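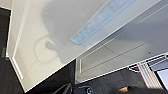
After 29 sessions with the Monberg arm kit, I've stopped caring how fast a robot moves. Watch how it handles glossy white! Shiny panels throw back every ceiling light, and plenty of wrist cameras get lost in the glare. The Monberg mostly copes, and when it can't, it stops and asks — I love that.

Yolandi Potgieter, who tests for Lirnitz, thinks 2,000 dollars is too much for a kit with such a thin manual. She's right about the manual. But I'd pay it again for the wrist view alone, which lets you see a cluttered room the way the arm has to.

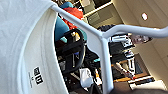 White tubing up close, with the room behind it.

Next I want to try it with the lights down, and with a longer cable.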